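Notebook — September, glue tests cont.

Bench at Neston, 9.40am

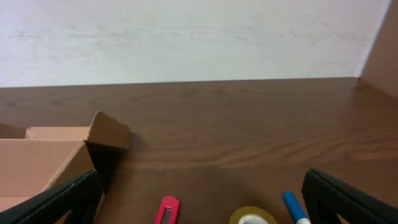 Box on the table, flap up.

Second batch of hide glue on today. Soaked overnight in cold water, 183 g dry to start, swelled up nicely, no hard bits left in the middle this time. Warmed slowly in the double pan. Got to 60 and held it there, more or less. Last batch went over and smelt of burnt hoof for the rest of the day, so watching it like a hawk.

Test joints: beech to beech, plain butt, end to side. 11 pieces with fresh glue, 13 with the reheated stuff from the jar in the fridge. Want to know if reheating really weakens it or if that's just what everyone repeats. Marked F and R in pencil on the underside. Reece, please don't sand them off again.

Fresh glue tacks in under a minute at this room temp. Too fast for the long joints. Tried a pinch of urea in a small pot, gives you longer to get the clamps on but it stayed rubbery. Didn't weigh the pinch, stupid. Do it properly next time.

11.15 — all clamped. Two of the R ones slid while I was tightening, reset them, mark as doubtful (R4, R9). Squeeze-out on the R set is thinner and runnier. Wiped with warm water, not scraped.

Clamps: the Burnodik ones are slipping on the bar, needs chalk or a file. Used the old iron ones with card under the jaws.

Reece Wainwright rang re the Abou Jaoude chairs. They want all four back before the end of the month, and one has had PVA in the rear leg joint from some earlier repair. That'll have to come out first, hide glue wont take over it. Vinegar and a syringe, then patience. Quoted 49 for the leg, probably too low.

Afternoon — leg joint. Warm vinegar in through a small hole, left an hour, wiggled. Nothing. Again, left two hours. Slight movement and a horrible squeak. Stopped before I split somthing. Wrapped in a damp rag, leave till morning.

To do
— break the test joints after 24 hrs, same weight, same lever
— order more pearl glue, nearly out
— ask Hedureo if they still do the small brushes
— thermometer reads high? check against boiling water
— label the urea pot!!

5.20, lights off. Pan washed, glue jar back in fridge, lid on properly.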